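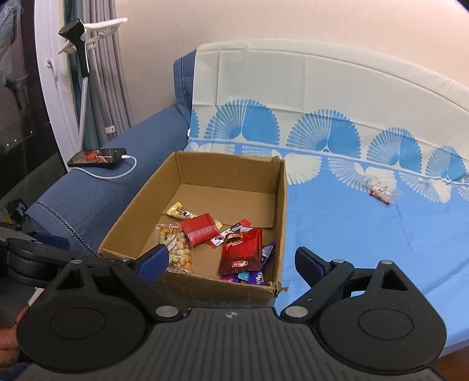
2 min read

About Tornari

Tornari sends boxes of snacks to people who like opening a box and finding things they've never tried before! Crunchy mixes, foil bags, skinny little sticks that are gone in two bites — we love all of it, and we pack it the way you'd pack a parcel for a cousin who moved away.

The company started on Agnese Vanags's sofa, and a good part of it still happens on one. She was mailing treats to friends, the friends told their friends, and by September she had 84 addresses in a notebook and no room left in the hall closet. Now we have a proper stockroom on Gedcombe Street (plus a label printer we're very fond of), and last year we mailed nearly 2,000 boxes.

Every new box gets a first try at home, though. We put an open carton on the cushions, pile in whatever we're excited about, and keep swapping things until the mix feels right.

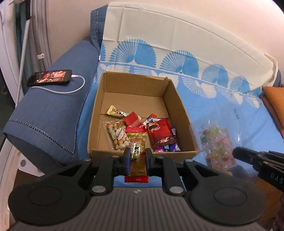
Nuts and crackers usually go in early, then the bigger bags, and the small packets get tucked wherever there's a gap. Wrapped candy comes last, if there's any left by then. We argue a lot about salty versus sweet, and salty is ahead at the moment.

There are two boxes to choose from. The Oritz is the small one, good for a desk drawer or a long train ride, and the Stankevičius is the big one, named after the neighbor who tasted 40 kinds of rice cracker for us and wrote notes on each — she still does!

Got a snack you think we should know about? Write to Agnese and tell her where you found it.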